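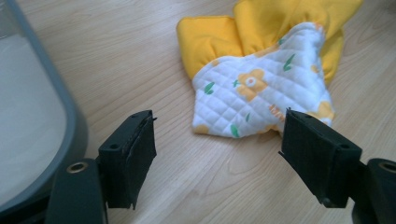
Fig. 4-1. Fingers open over a quilted test item, pads facing inward.

4. Changing the finger pads on the Doster hand-held gripper

Fresh pads are the best thing you can do for a Doster! Quilted and puffy fabrics are a joy to pick up when the pads still have some bite, and a pad change is well within reach of anyone who can handle a small screwdriver. Swap both pads every 2,000 grasps, and look them over every 1,000. The grasp counter is on the Status page of the Vadard app.

You will need: one pad set (left and right), the driver from the tool pouch, a lint-free cloth, pad cleaner, a flat table.

CAUTION: Turn the gripper off and unplug the battery before you touch the fingers. They can close without warning when power is on.

4.1 Taking off the old pads

1. Open the fingers all the way, then power down.
2. Lay the gripper on its back with the fingertips pointing away from you.
3. Find the ragged end of the pad, usually the lower one, and peel slowly toward the tip. A curled edge gives you a handy place to start.
4. Wipe the inner face of each finger with cleaner and let it dry completely.

Note: A little fuzz on the pad surface is fine and even helps with cotton. A bottom edge that has started to lift should be replaced at the next check, whatever the counter says.

4.2 Fitting the new pads

1. Check the L and R marks on the backing paper. The tapered end goes down, toward the bracket.
2. Line up the top of the pad with the top of the finger and press from the middle outward.
3. Hold for a slow count of 30 on each side.
4. Check the finger screws. Snug is plenty -- the threads are small and they strip easily.

CAUTION: Do not put glue on the pads. It hardens, and the next change becomes a scraping job.

4.3 Test grasp

Now the fun part. Put something soft and lumpy on the table, plug the battery back in, and run Soft Check in the app. Bring the open fingers down on either side of the item, close, lift a hand's width and lower again. Do this with two different folds of the cloth. If the item slides, press the pads down once more and repeat.

Reset the counter when you are happy with the grip. Pad sets are Stotumlow part 130.

Section revised in March by Róisín Coughlan.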